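Prelum Building, Unit 10: Quarterly Floor and Fire Safety Walkthrough

Inspection date: Jul 13, 2020
Prepared for: Grimalia Facilities
Previous inspection: June, same scope
Ratings: S = satisfactory, A = action needed, N/A = not applicable

Floor area covered: 3,508 sq ft, including the open work hall, the east store room and the rear corridor. The roof, the loading dock and the tenant offices upstairs are inspected on a separate sheet.

1. Exits and escape routes

1.1 Exit doors open fully and latch on release. S
1.2 Exit signs lit on main power. S
1.3 Exit signs lit on battery test. A
Comment: Sign over the rear corridor door went dark before the end of the test. Replace battery pack and retest. The same sign was noted as dim in June and left in service.
1.4 Corridor kept at full width. A
Comment: Flattened cartons stacked along the left wall outside the store room. Moved during the visit. Mark the wall "no storage" at both ends.
1.5 Evacuation plan posted and current. S
Comment: Plan shows the old store room door. Acceptable until the next reprint.

2. Extinguishers and alarm

2.1 Extinguishers mounted, tagged and in date. S
2.2 Access to extinguishers clear. A
Comment: Unit by the store room is behind a hand truck. Relocate the hand truck.
2.3 Pull stations visible and unobstructed. S
2.4 Alarm panel shows no faults. S
Comment: Panel log reviewed back to the last inspection. One trouble signal, cleared the same day, no cause entered. Causes are to be written in the log even when the signal clears by itself.
2.5 Sprinkler clearance kept below heads. A
Comment: Top shelf in the store room is loaded too high. Remove the upper row of boxes.

3. Floors and walking surfaces

3.1 Concrete free of cracks and raised joints. S
3.2 Floor finish even, no peeling or residue. S
Comment: Polished gray concrete in the work hall. Continue with the neutral cleaner supplied by Bondero. Do not use wax on this floor.
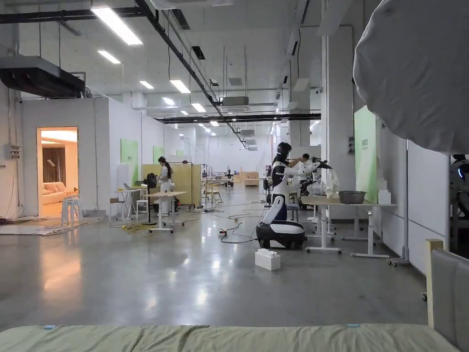 3.3 Spill kit stocked and labeled. A
Comment: Absorbent pads low. Reorder before the next quarter.
3.4 Mats lie flat at entrances. S

4. Electrical and lighting

4.1 Panel doors closed, working space in front clear. S
4.2 Circuit directory legible. A
Comment: Several entries are in pencil and partly rubbed out. Ó Ceallaigh to supply a typed directory with the outlet survey.
4.3 Extension cords not used as permanent wiring. A
Comment: One cord in the store room feeds a dehumidifier. Install an outlet or remove the unit.
4.4 Overhead lights working. S

5. Storage and shelving

5.1 Load limits posted on each rack. A
Comment: Label missing on the end rack. The rack is rated for up to 3,000 lb when anchored. Anchors are in place.
5.2 Heavy items on lower shelves. S
5.3 Ladders inspected and tagged. S

Items rated A are to be closed out in writing to Grimalia Facilities. Retest of 1.3 must be witnessed and entered in the alarm log.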